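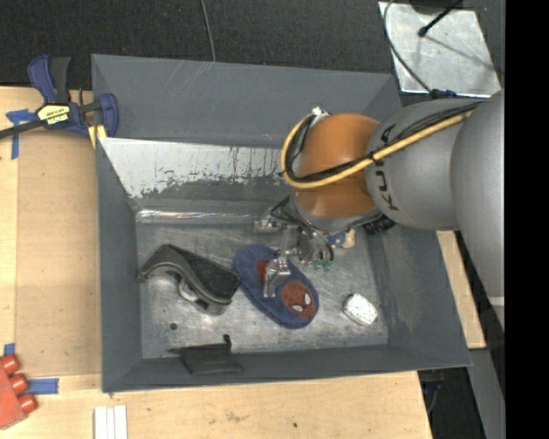

Page last changed: December

Print this page | E-mail this page

About Gunow

Gunow sorts lost and left-behind things. Hotels, swimming pools and bus lines send us what people leave with them, and we list it so the owners can ask for it back. Jingyi Shen and Jericho Soriano started the business in a rented garage with 24 boxes from one hotel.

Last year we listed 1,462 items and sent 964 of them home. Shoes and slippers are the largest group, and children's slippers are the hardest to match. A blue one with a round red Spider-Man face on it is easy to describe over the phone. Plain ones take longer.

Everything goes through a gray metal bin before it gets a number. The bin has sloping walls and a bare metal floor, which is scuffed by now, and it stands on a pale wooden work surface. Items are listed singly, even when they look like a pair. Marit Lindqvist runs the listing desk and Rowena Dagdag answers inquiries, mornings until 11:30.

We keep things for six months. Unclaimed shoes in fair condition go to the Baluyot thrift store. The shelves hold some 2,000 items. For a new account, write to Cengiz Yazıcı.

Related pages
How to report a lost item
Sending us a box
Fees for hotels and pools
Baluyot thrift store hours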